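Arm update! The thing I have been calling Avel since the spring finally picks stuff up, and I want to write down how before I forget which screws I swapped.

Quick recap if you missed the last two posts. The base and the two lower joints are from the Olivares kit, the control board is a used Nuvel I got for 55 dollars, and the gripper is my own problem. I work on it at the Omero workshop in the evenings, usually from 7 until they start turning lights off.

The big change this month was the fingers. My first pair was printed and flexed so badly that anything heavier than a sponge slid right out. So I cut new ones out of metal plate, drilled them (badly, then again less badly) and stuck a little black pad on the tip. I also moved the camera down to the wrist, so now I get the view from behind the fingers, and wow, I should have done that in June. I spread a white cloth over the bench to give the software a plain background, and got out the stuffed tiger.
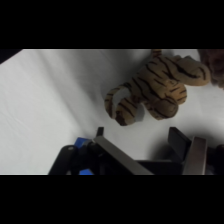 Tamping down my excitement a bit, a reader going by Gearbox Pie wrote in after the last post to say that soft things are the easy part, and that I should try a coffee mug before I brag to anybody. Fair! Hard stuff doesn't squish to forgive you when the fingers come in crooked. A mug is on the list, probably one I don't like very much.

Plush has its own headaches, though. The motor current creeps up so slowly when you squeeze stuffing that my "stop, you've got it" check kept missing. I ended up setting the close limit at 412 on the servo scale and letting it hold there. Before that I had it at 1279, which made a noise I never want to hear again and cost me a gear.

Still to do: the wiring at the wrist needs a proper sleeve, and 9 of the bolts are the wrong length and stick out where they catch my sleeve. I have the right ones in a bag somewhere. Next time I'm at the shop I'll swap those first, then the mug.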